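3.2 Gripper construction

Both hand-held grippers were built in a shared workshop from printed parts, following the linkage published by Pletach. Brass inserts take the fasteners at the finger pads and pivots.
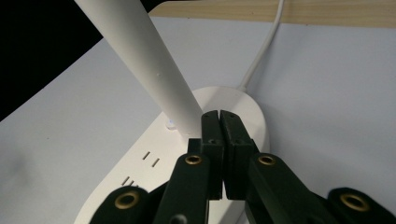 Closing behavior

Pad alignment was set by hand with the fingers closed and rechecked after every 5 sessions. Echeverría and Hoekstra each assembled one unit. 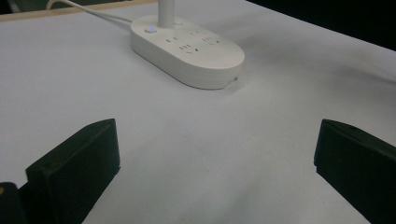 Jaw opening limits which objects can be approached without a regrasp. With the fingers apart, the white base with its outlet slots remains in view between them, so the operator can correct heading late in the approach. We logged 193 approaches. 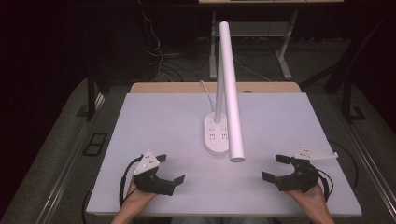 3.3 Calibration

Jaw width was sampled at 2 positions, closed and fully open.

Figure 4. Views from the gripper cameras and the head camera.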